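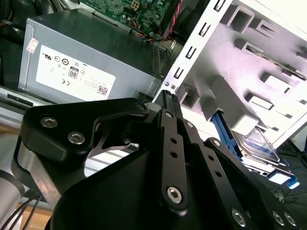
Why does a robot sometimes stop in the middle of a job?
Most often it stops for safety, after one of its sensors reports something that the robot's program did not expect.

At the Brirthorpe workshop, a robot arm called Tunik was learning to take old computers apart. One morning in July, it was told to pull on a drive. The drive did not move. The arm pulled harder, and the force reading climbed to 57 newtons. The limit was 40, so Tunik shut off its own motors.

Engineer Mahtab Dehghan found the fault. A program had the wrong position for the drive's release handle, so the gripper was pulling while the drive was still locked in place. She corrected the position, and her team ran 24 slow tests before full speed was allowed again.

Children who visit the workshop must stay behind the yellow line, even when the arm is still. A stopped robot may start again. Only a trained adult may switch off the power and reach inside.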